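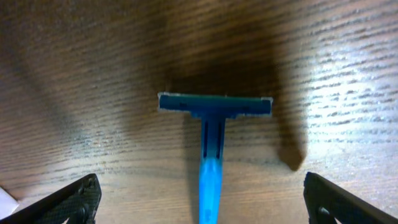

README / Toiletries

Home Lists Download Notes Contact

Prukley is my packing list for the wash bag, kept as a plain text file so it opens on anything. It started as a scrap of paper I took to the cabin at Skov every October, and then my sister wanted a copy, and then her whole hiking club did, so now it has a README like a grown-up project!

What's in it

One line per item. Each line has the name of the thing, a color if that helps you find it, where it goes in the bag, and a note. The notes are where I ramble. The razor line, for instance:

razor, disposable | light blue | side pocket | head up, handle down

I like the cheap all-plastic kind for trips – the handle is slim, it slides into the side pocket next to the comb, and I don't have to remember a separate pack of blades. If you use the sort with swap-in heads, add a line for those under "refills" (I left the section there for you).

The whole list is 30 lines. The short version for a weekend is 15, and I keep it in its own file so you don't have to go crossing things out.

How I use it

I lay everything out on the table the night before and go down the file from the top. Only after that does anything go in the bag. I used to tick and pack in one go, and I got to Kurkstead once with no toothpaste and two combs.

Liquids and brushes sit together in the file under "wet things", even if they're dry when you pack them. Toothbrush goes in with its cap on. Bottles get the cap checked by hand, then a plastic bag, then the bag.

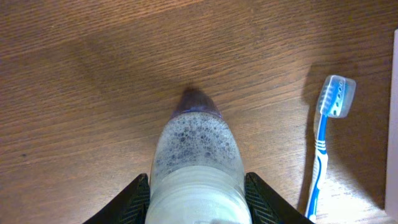 Wet things: clear bottle with the dark tip, and the blue and white toothbrush with its bristle cap.

Clear bottles are worth hunting for, by the way. I can see what's left without opening anything, and I've stopped carrying a nearly empty one up a mountain. Foamy stuff is harder to judge, so let the bottle stand a while first and look again.

Fields that might trip you up

"color" is whatever I'd call it across a room. Blue covers a lot of ground in my file. If you share a bathroom with someone, be fussier than I am.

"where" uses my bag, an old Asetti with 4 pockets. Change the names to suit yours.

Known gaps

No medicines, no makeup, nothing for babies. I don't pack them, so I'd only be guessing – send me your lines and I'll put them in with your name.

Copy it, change it, print it, pass it on.

Last changed Jan 26, 2004

Comments

Kwame Bonsu: Used the short file for a weekend with my dad and it worked great. Could you add nail clippers? I forget them every single time.

Asger Norðdahl: Added, Kwame! Line 20 in the long file, and I squeezed them into the short one in place of the second soap.

hilltop_jen: my bag only has one pocket so "where" is just "bag" all the way down

Contact: Asger Norðdahl | Copyright Prukley list | Back to top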